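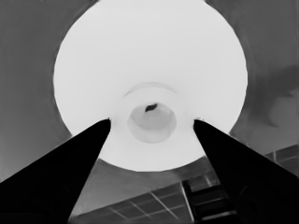

塑料齿轮

塑料齿轮是用高分子材料制成的齿轮，用来在两根轴之间传递转动，同时改变转速、转向或力矩的大小。它和金属齿轮遵循同一套啮合原理，外形也常常十分相像，只是材料的脾气大不一样：轻、安静、能自己润滑一点点，却也怕热、怕潮，受力久了会慢慢变形。许多人一辈子没有专门留意过塑料齿轮，可家里的打印机、厨房定时器、电动牙刷、孩子的发条小车，里面多半都藏着几枚，日复一日地转着。

名称

中文里“塑料齿轮”与“塑胶齿轮”通用，前者多见于教科书和标准文件，后者在珠三角一带的工厂和港台地区更常听到。老一辈的师傅有时还说“尼龙牙”，这个叫法来自早年最常见的材料，“牙”即齿轮的俗称。今天被叫作“尼龙牙”的零件未必真是尼龙做的，买配件的时候最好多问一句，免得白跑一趟。

历史

在合成塑料出现之前，人们已经尝试过用别的非金属材料来做齿轮。水磨和风车里的木齿轮用了许多个世纪，磨坊主会挑选纹理细密的硬木做齿，坏了一枚就敲出来换一枚，整只轮子可以传给下一代。后来又有压紧的生皮齿轮和浸过树脂的织物层压齿轮，主要用在需要减小噪声的地方，与一枚铸铁大轮相配，声音比铁碰铁要柔和得多。

尼龙问世以后，齿轮是它较早的工程用途之一。聚甲醛随后加入，因为尺寸稳定、表面滑爽，很快在钟表机芯和小型家电里站稳了脚跟。注塑工艺的成熟又把成本压了下来：一枚金属齿轮往往需要逐齿切削，一枚塑料齿轮却可以连同轴套、凸轮和卡扣一次成型。正是这个便利，让不少原本昂贵的小机械走进了寻常人家。

地方性的小厂在这段历史里也有自己的位置，只是留下的记录不多。制造儿童座钟的De Luca作坊曾把机芯里的铜齿轮逐步换成聚甲醛齿轮，换完之后钟的走时声变轻了，有老顾客写信来问是不是停了。修表人Manolis Galanis保存着其中的一批信件，并在回忆文章里抄录过几段，读来很有意思。

材料

尼龙（聚酰胺）韧性好，耐冲击，适合偶尔要挨一下猛劲的场合。它的短处是吸湿，在潮湿的南方梅雨天里，零件会略微胀大，设计时要把齿侧间隙留宽一些，否则装配时转得好好的，过了一季就发涩。

聚甲醛几乎不为潮气所动，摩擦小，弹性也好，是精密小齿轮的常客。它不太喜欢强酸，长期晒太阳也会变脆。

聚醚醚酮价格高得多，耐热和耐磨都很出色，一般只在别的材料实在撑不住的时候才会请它出场。此外还有聚碳酸酯、聚对苯二甲酸丁二醇酯以及各种加了玻璃纤维、碳纤维或固体润滑剂的改性料。玻璃纤维能提高刚性，可是露出表面的纤维会磨伤与它配对的齿轮，这一点初学者常常忽略。

未经染色的尼龙和聚甲醛多呈白色或乳白色，所以人们印象中的塑料齿轮总是白白净净的。加入炭黑后成为黑色，抗紫外线的能力也随之改善。也有厂家用不同颜色区分齿数相近的零件，装配工人一眼就能认出来。
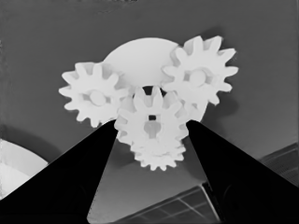 一组白色塑料齿轮，后方为一块较大的白色圆盘。

制造

注塑成型是最普遍的做法。塑料颗粒受热熔化，被压入钢制的模腔，冷却后顶出。听上去很简单，难处却全在冷却这一步：塑料冷下来要收缩，而且各个方向缩得不一样，齿顶、齿根、轮辐的厚薄不同，缩得也就不同。模具师傅必须预先把模腔做大一点，再按试模的结果一次次修正。浇口的位置也很讲究，若只从一侧进料，齿轮容易失圆，转起来忽紧忽松；从中心或者几个对称的点进料，情况会好得多。模具制造者Lutz Kuhlmann在一篇工艺笔记里提到，他为Todard公司的一款厨房定时器修过4次模，最后一次只动了浇口，轮子才真正圆起来。

数量不大时，可以直接用棒料或板料切削。切削件内应力较小，精度容易控制，适合做样品、修补旧机器或者制作尺寸较大的齿轮。缺点是费时费料，切下来的碎屑又轻又黏，打扫起来颇为烦人。

三维打印近年来在爱好者中间很流行。层层堆积的齿面比较粗糙，层与层之间的结合也弱一些，但对于一台早已停产、再也买不到配件的老缝纫机来说，能打印出一枚合用的齿轮，已经是一件叫人高兴的事了。

设计要点

塑料齿轮不宜照搬金属齿轮的图纸。塑料的弹性模量低，轮齿受力时会弯，相邻的轮齿便一起分担载荷，这是好事；弯得多了，齿与齿之间又会发生干涉，这就不好了。常见的对策是在齿顶略作修缘，并把齿根圆角做得大一些，以避免应力集中。轮体的壁厚应尽量均匀，过厚的地方容易缩出凹坑，所以不少塑料齿轮的中间是一层薄薄的腹板，再用加强筋来补足刚性。

温度是另一件需要操心的事。塑料导热慢，啮合产生的热量散不出去，齿面会逐渐变软。让一枚塑料齿轮与一枚钢齿轮配对是个老办法，热量可以从钢的一边走掉。两枚都用塑料时，一般建议选两种不同的材料，例如尼龙配聚甲醛，同种材料互相摩擦容易发黏，磨得也快。

润滑

塑料齿轮常被说成“免润滑”，这话只对了一部分。在轻载、低速的玩具和钟表里，确实可以干转；载荷一大，装配时抹一层薄薄的油脂，寿命往往能延长许多。要紧的是油脂得选对，有些矿物油添加剂会让聚碳酸酯开裂，买之前请看清说明。Itelix出版的《小机械养护手册》专门列有一章对照表，许多修理铺都把那几页复印下来贴在墙上。 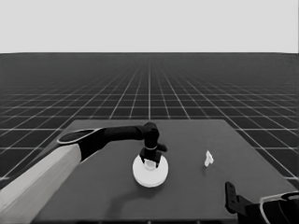 Nerys Jarman则认为，这类对照表虽然方便，却容易让人忘了先清洗：旧油脂里混着磨下来的粉末，新油直接抹上去，等于给齿面添了一层磨料，所以她宁可少上一点油，也要先把每个齿槽刷干净。这个意见后来被该手册的修订版采纳，放在了章首。

失效与修理

塑料齿轮最常见的毛病有磨损、断齿、轮毂开裂和受热变形。磨损多是慢慢来的，起初只是声音变大，接着出现打滑。断齿则常常发生在卡住的一瞬间，例如碎纸机里误入了一枚回形针。轮毂开裂往往与装配有关，金属轴压得太紧，塑料长年绷着，总有一天会顺着熔接线裂开。

断了一两个齿的齿轮，胶水很难真正救回来。聚甲醛和尼龙的表面都不易粘牢，看着粘上了，一受力又掉。稳妥的做法是量出齿数、外径、孔径和厚度，找一枚规格相同的换上。实在找不到，可以请人切削或打印。Genalyn Ignacio整理的《Zikura旧家电齿轮图录》收录了450种停产机型的齿轮尺寸，其中300种附有替代型号，网络版于07/04/2021上线，对爱修东西的人来说是一份很体贴的资料。

检测

小批量的检验多用双面啮合仪，把待测齿轮与一枚标准齿轮轻轻压在一起转一圈，记录中心距的起伏，曲线越平，齿轮越好。塑料件测量前最好在恒温恒湿的房间里放上一段时间，刚从模具里出来的零件还在收缩，这时候量得再仔细也作不得数。寿命试验则是让齿轮在规定的载荷下连续运转，Todard公司的内部规程要求定时器齿轮最多运转200小时便停机拆检，查看齿面是否发亮或起毛。

教学与文化

因为便宜、轻巧，又不容易夹伤手指，塑料齿轮很受小学科学课的欢迎。孩子们把大轮和小轮拼在一起，摇动手柄，很快就能发现小轮转得快、大轮转得慢，而相邻的两枚总是朝相反的方向转。教师Angeliki Nikolaidis每年十一月都会在班里办一次“拆钟周”，请学生从家里带来坏掉的闹钟，把机芯摊在旧报纸上慢慢认。她在教案里写道，拆得开不稀奇，能装回去的孩子会得到一枚齿轮做书签坠子。

回收

塑料齿轮个头小，又常与金属轴、弹簧装在一起，单独分拣并不划算，大多随整机一同破碎处理。注塑车间里的浇道料和废品则容易回用，通常粉碎后按一定比例掺入新料。回用次数多了，分子链会变短，强度随之下降，因此承力的齿轮一般仍以新料制作，回料留给外壳、旋钮一类要求不高的零件。

参见

齿轮、渐开线、注塑成型、聚甲醛、聚酰胺、钟表机芯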